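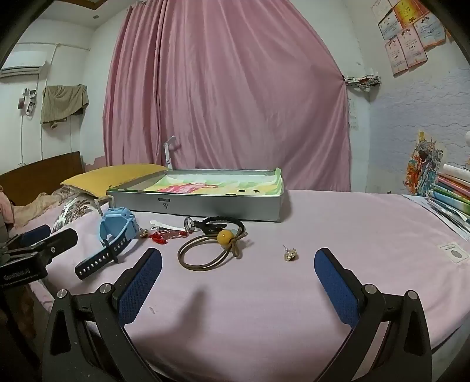
Pushpa Singhal
Staff writer, Home and Family

Most houses have one. It may be a cookie tin, a shoebox or the top drawer of a dresser, and it holds the small things that have no other place to go. Hair ties go in there, along with earrings that have lost their partners, charms from bracelets that broke years ago, and a watch a child has outgrown.

I tipped mine out on the bed in August, meaning to spend ten minutes on it. It took most of an afternoon. The tin is a long silver one with a picture printed on the inside, and I had stopped seeing the picture because there was always something on top of it.

A bed is a good place for this job. A plain sheet in a pale color shows up a stud earring that would vanish on a patterned rug, and nothing rolls very far. Push the quilt and pillows back toward the headboard first. I learned that after shaking out a quilt and hearing something small hit the wall.

I asked Gillespie Lamont how she goes about it. She has been sorting other people's houses for a living for years, first in Grinero and now in McIver, and she keeps a record of every container she empties. Her total stood at 2,792 when we spoke. Jewelry tins and hair-accessory boxes are the ones clients put off longest.

"They'll do the garage before they do the tin," she said. "The garage is just stuff. In the tin you have to pick up every single thing and decide."

Her method is to empty the container completely and spread everything out so that no item touches another. Then she asks the owner to pick up the things they have used in the past month. Those go to one side. Hair ties usually make up most of that pile, and they are also what gets tangled around everything else, so it helps to have them out of the way early.

Elastic hair ties with beads need a close look before they go back. Pull the cord gently near the knot. If the elastic has gone slack or the covering has started to split, the tie will go soon, and the beads will go with it. Lamont cuts the beads off worn ties and drops them in a jar. She restrings them on new cord, a double knot and a dab of clear glue on the end.

Plastic clips are simpler. Open and close each one. A clip that doesn't spring back can go, however pretty the color. Red and clear plastic both get brittle if they have been left on a sunny windowsill, and a cracked clip pulls hair.

Single earrings are harder. Lamont gives them a small envelope with a date on it. Hers say things like 12/3/25, and if the other earring hasn't turned up in 100 days, she offers the single to the client one more time as a pin or a charm before it leaves the house. Plenty of people say yes. A stud can be pushed through a corkboard or a felt hat and look fine there.

I found one gold-and-white stud and have not found its partner. It has gone in an envelope.

Braided cords and rings on cords should be hung up if there is any room to hang them. A row of small hooks inside a closet door is enough. Cords that stay in a box will wrap around the nearest clip, and the ring will scratch whatever is under it.

Then there are the toys. A child's plastic watch ends up in the jewelry tin because it is shaped like jewelry, and it can stay there for years. Mine is light blue with a black strap. Lamont's rule is that toys go back to the toy shelf or on to a younger child – they don't live with the earrings. I agreed with her, and the watch is now on my desk.

For putting things back, she likes shallow dividers. Andora, the housewares shop in Gendent, sells a set of little trays that fit a long tin. Ice cube trays work too, and so do the lids of spice jars. Small charms and loose beads need a compartment with a lid. Larger clips can stand on edge along one side of the tin, where you can see them all at once.

"Leave a third of it empty," Lamont said. "It's going to fill up again. Give it somewhere to go."

She suggests doing this twice a year, at the same time the winter bedding comes out and again when it goes away, when the bed is being stripped in any case. After the last piece is put away, run your palm flat across the sheet from the headboard to the foot. Earring backs are the same color as nearly everything and you will feel one before you see it. I found two.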